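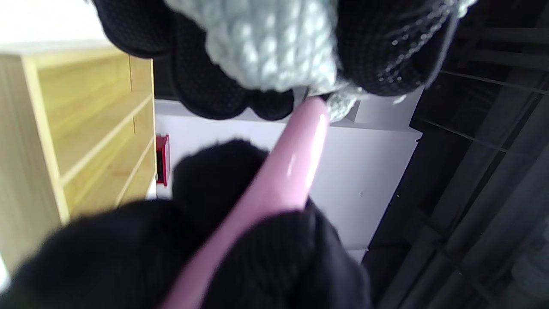
A pale knitted cloth and a glossy pink plastic piece, with the light wood shelving unit to the left.

Drying and putting away plastic-handled tableware

Guidance for users of the Egan activity rooms
Prepared by Kristine Pascual, Household Skills
Last reviewed: Tuesday, August 27, 2024

This page sets out the method used in the Egan rooms for drying small tableware with a knitted cloth and returning it to the open shelving. It applies to forks and spoons with plastic handles, to other small plastic pieces and to any light metal items kept with them. Sharp knives and glassware are dealt with in the Pondard kitchen guidance and should not be stored on the open shelves.

What is needed

A clean, dry table top
One knitted cloth for drying
A second, smoother cloth for polishing metal
A bowl of warm water holding 400 ml, with a little washing-up liquid
The open shelving unit, already dusted

Knitted cloths may be cotton or a cotton blend. Wool is not suitable for drying, although it may be used for dusting the shelves. Cloths with a loose or fringed edge may stay in use provided that no long threads catch on the tines of a fork. Where a thread has pulled, it should be trimmed or worked back into the stitches before the cloth is used again.

Preparing the table

Clear the table of papers and craft materials and wipe it from the far side towards the front. Leave the surface to dry fully. Items should be laid out singly, with enough space between them for each to be picked up without disturbing the next. On a white table top, crumbs and drips are easy to find – on darker tables it is worth passing a hand over the surface before starting.

Washing

Wash plastic pieces first and forks last. Hold each fork by the handle and draw a soft brush along the tines, away from the hand. Pay attention to the join between the handle and the metal, where food is most often missed. Do not leave plastic-handled cutlery to soak. Rinse under the tap and place each piece on the draining rack with the handle uppermost.

Drying

Fold the cloth once and gather it loosely in one hand. A bunched cloth reaches into curves better than a flat one. Take the item in the other hand and proceed as follows.

1. Wipe the plastic from the wide end to the narrow end in a single stroke, turning the item slightly between strokes.
2. Press the cloth around the tip and twist it gently.
3. For forks, dry the handle first, then pass a corner of the cloth between the tines.
4. Set the item down on the table and check it against the light.

Glossy plastic shows water marks very readily. If marks remain, change to a dry part of the cloth and repeat the first step. Paper towels and scouring pads should be avoided, as both will dull the finish over time.

When the cloth feels damp throughout, hang it up and take another. One cloth will normally see to the contents of a single rack.

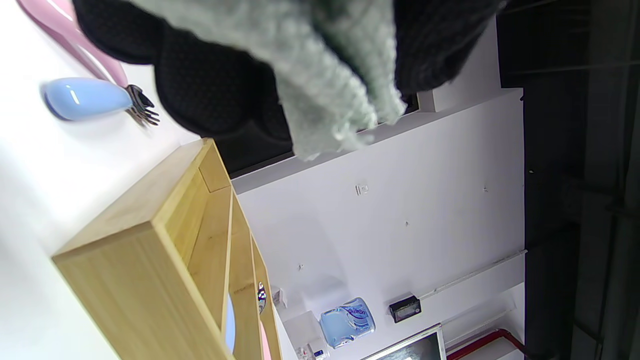 Once everything is dry, the items may be moved from the table to the shelves. Carry forks separately from the plastic pieces, with the tines pointing down.

Using the shelving

The compartments are shallow, and small objects are easily pushed to the back. Place heavier items in the lower compartments and leave a clear space at the front edge. Colours may be mixed within a compartment, but metal should not rest on glossy plastic, which scratches. Where a compartment has to hold both, a folded piece of felt between them is sufficient.

The shelf boards are wood and must not receive wet items. Should water reach the wood, wipe along the grain at once and leave the compartment empty until the next session. The boards were last treated with Tekley clear wax in December, and no further polish should be applied by room users.

The flat top of the unit is to be kept clear. Cloths left there are often mistaken for dusters and used on the floor.

Care of the cloths

Knitted cloths are collected at the end of each session and washed together at 54 degrees. Fabric softener must not be used, as it reduces the amount of water the knit will take up. Reshape each cloth by hand while damp and dry it flat, supporting the fringe so that it does not tangle. A cloth that has become felted or thin is moved to the dusting basket.

Common difficulties

Fluff left on the plastic: the cloth is new or has been washed with towels. Shake it out of doors and wash it once more on its own.

Spots on the tines: the fork was left too long on the rack. Polish with the smooth cloth and a drop of white vinegar, then rinse and dry again.

Handle working loose: put the item aside in the tray marked Kedato and do not return it to the shelf. Repairs should not be attempted with household glue.

Replacement cloths and felt may be requested at the Egan front desk. Please allow 2 working days.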